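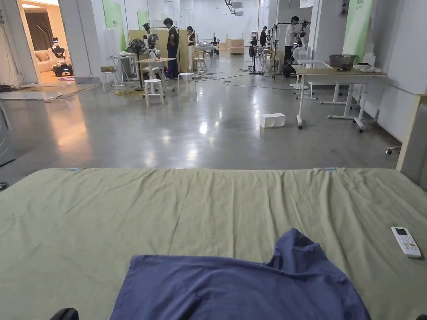 1/ Skincare diary, Mon 17 February

I have bought the Plondik night cream. It cost more than my winter coat and the jar holds less than an egg cup.

2/ Instructions say a pea-sized amount. Whose peas? I went with a frozen one from the kitchen, for science.

3/ My friend Gemma Galli swears by the Fatesura clay mask. Gemma also swears by celery juice, so I take it under advisement.

4/ Tried the mask anyway. Fifteen minutes on the timer, doorbell at minute six. The courier now calls me ma'am in a very careful voice.

5/ Online reviews for the cream: 280 of them. Half say "life changing," one says "smells like my uncle's boat." I have sniffed it – I'm with the boat person.

6/ The box promises visible results in 40 days. That lands at the end of March, when the light gets better and everything looks worse.

7/ Asked the woman at the pharmacy what she uses. Sunscreen and a plain moisturizer out of a tub, she said. Her skin is magnificent. I bought lip balm and left.

8/ Night one: shiny. Pillowcase: also shiny. More on Thursday if I haven't slid out of bed.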